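Mokbridge Household Textiles Reuse Project
Progress report, Wednesday, May 1, 2019

Collection at the Stillau depot has continued without interruption since February. Intake for the period was 1,000 kg against a target of 500 kg. Of this, 27 percent was graded unfit for resale and sent to Ponine for fiber recovery. 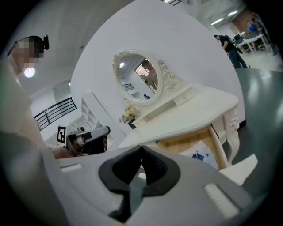

Moisture testing at intake was extended to all mixed loads. Two loads were rejected and their costs charged to the transport budget line. The James Street sorting line is still running on the old grading sheet; the revised sheet is in draft.

Spending is within the approved budget. We request that the unspent equipment allowance be carried into the next period to cover a second floor scale.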